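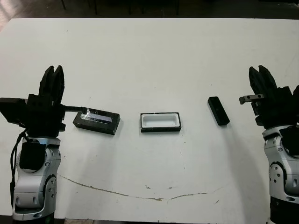 Minutes of the meeting on the open day and the demonstration visit

Present: four members of the demonstration team, two people from Bremance, one from Heydari.
Start: 4:10 p.m. The minutes of the last meeting were accepted without changes.

1. Visit of the Bremance group

The group came in November, as agreed. 68 visitors signed the list at the door. They were divided into small groups, and each group stayed at the two-arm table for one full run and then moved to the Gruvari hall. The Bremance side said that the visit was well organized, but the waiting time in the corridor was too long. Two visitors left before their turn.

2. The table demonstration

The task is the same as in spring: the black case, the open tray with the white inside, and the small black block, all on the white table between the two arms. The team wishes to keep these objects for the open day. The member from Heydari asked if the task is interesting enough for families. After some discussion it was agreed to keep it, and to have one person standing beside the table who explains each step in plain words.

It was also mentioned that the tabletop has a long thin crack and several small stains. One member would like a new top before the open day. The price offered by Lostetti is 500 and this was found acceptable. Decision: order the new top — same color, same size.

The tape on the case should be replaced with a fresh piece if it starts to come off. No other changes to the objects.

3. Safety of visitors

Visitors must stay behind the line on the floor while the arms are switched on. During the visit some people leaned over the table to take photos. The team will put a rope on three sides. Bremance asked that children be allowed to stand in front. Agreed, if an adult is with them.

4. Costs

The total for the visit was 2,176, with printing and coffee included. For the open day the budget is 3,685. The tabletop is to be paid from this sum. The invoice from Gruvari for the use of the hall has not arrived yet, and the Bremance office will ask for it again.

5. Other matters

The sign at the main entrance pointed to the wrong stairs. It will be corrected.
Heydari will send the text for the leaflet — one page, no technical words.
The question of a second demonstration in the afternoon was left open until the next meeting.

The meeting closed at 5:25 p.m.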